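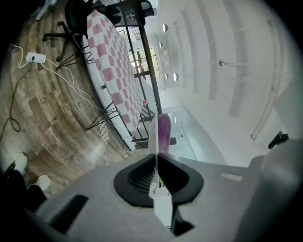 3.2 Trip length and season

Visitor records for the Wornmont coast were grouped by length of stay and by month of arrival. Stays of 2 nights or fewer were treated as short trips. Of the households that answered the survey, 69 percent made a short trip, and most of these drove to the area. Longer stays were more common among families renting cabins near Tesance, where the minimum booking in summer is a full week.

February was the quietest month in both towns. Several motels in Tesance close for part of the winter, so the drop there may reflect the number of rooms on offer as well as lower demand. Krawczyk and Nowicki found the same problem in their earlier work on the Kedumier lake district and left closed properties out of their monthly averages. We did the same.

Distance from home had less effect than expected. Households living within 40 miles of the coast came more often but did not stay for less time once day visits were removed. Weather was named as a reason for cutting a trip short by 12 respondents, all of them campers. 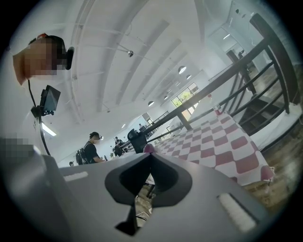 Figure 2. Gray gripper body with a black V-shaped notch at its center.

Spending was recorded per household and per night. Lodging was the largest item in every group, followed by meals. Campers spent the least on lodging and bought most of their food at grocery stores in Tokarz before reaching the coast. These purchases fall outside the study area and are not included in the totals given in Section 4.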